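# Dress your cables before you tune anything

I have a strong opinion about two-armed tabletop cells, and I'll put it up front: the hour you spend on cables is worth more than the week you spend on motion settings.

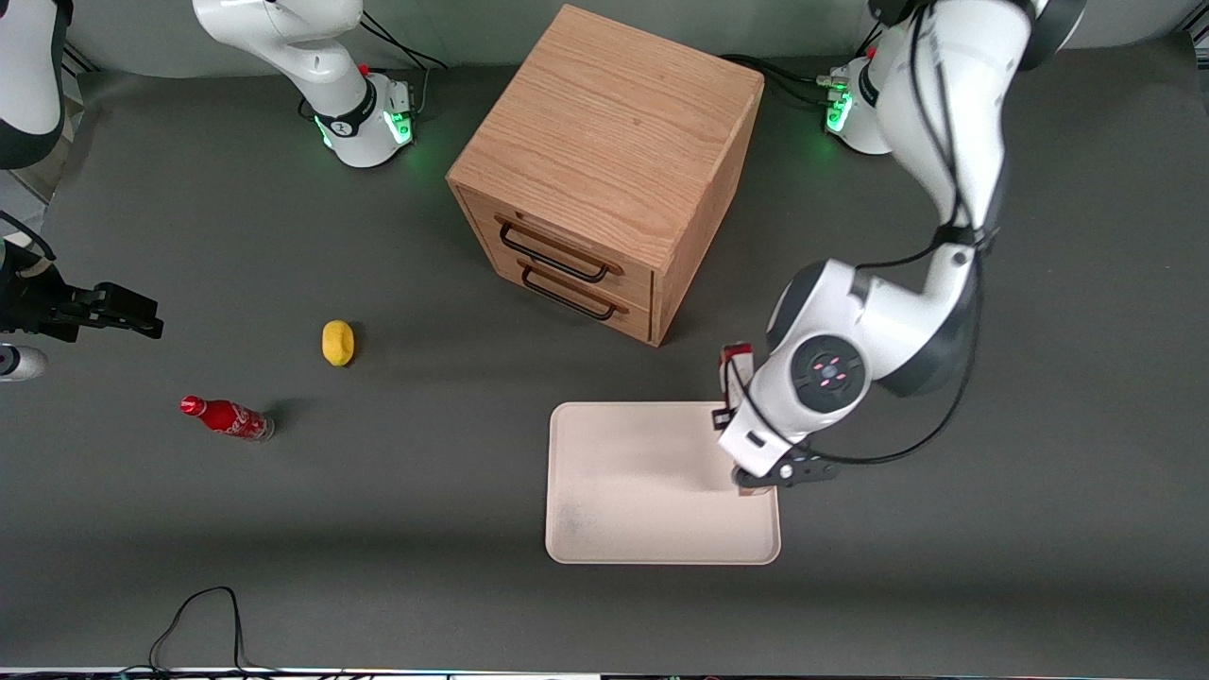

I look after a cell like this at our shop in Okport, and I love the job. Two white arms, a dark table, a small cabinet with two drawers, a tray, and a handful of things to pick up. It's a great little setup! But when I took it over in February, it was dropping out of position on the left side and everyone wanted to blame the software. I spent days reading logs. Then I put my hand on the cable that runs down the outside of the left arm and moved the wrist slowly with the other hand, and I could feel it pull.

There was too little slack at the wrist. We gave the loop another 6 centimeters, re-tied it at the upper link, and ran the same pick from start to finish. The log from the next run shows 1,282 cycles without a stop. I still have that printout taped inside the door of the Ulturmont tool cupboard.

So now I'm a cable person, and I think you should be one too. My routine takes roughly 30 minutes and I do it with the arms at low speed:

- Drive each arm to its farthest reach, then fold it back in, and watch the loop the whole way.
- Roll the wrist to both limits. Stop if the cable goes tight or rubs on a joint cap.
- Look behind the bases, where the bundles sit and everyone forgets them.
- Pick up any loose cable lying on the tabletop and route it where neither gripper can catch it.

That last one gets skipped all the time. A thin black cable on a dark gray surface is easy to miss, and a gripper coming down for a bottle lying on its side has to get very low.

People argue with me about this. The folks at Flinda, who run three cells to our one, fit full cable sleeves and say that settles it. I like sleeves! But they're stiff, and they hide the spot where the jacket is starting to wear. I would take a bare cable I can see and a good soft tie over a sleeve any day - at least on small arms that get moved to new tasks every couple of weeks. On a line that does one job for years, fine, sleeve it.

My other gripe is with the Herrero checklist we inherited, which puts cables on the last page, after calibration. Move them to the front. If you calibrate first and then shift a tie, you'll want to check your positions again anyway, and I've done that dance enough times. I rewrote our copy on 30/05/2020 and cables are now step one, with the gripper bolts right behind them.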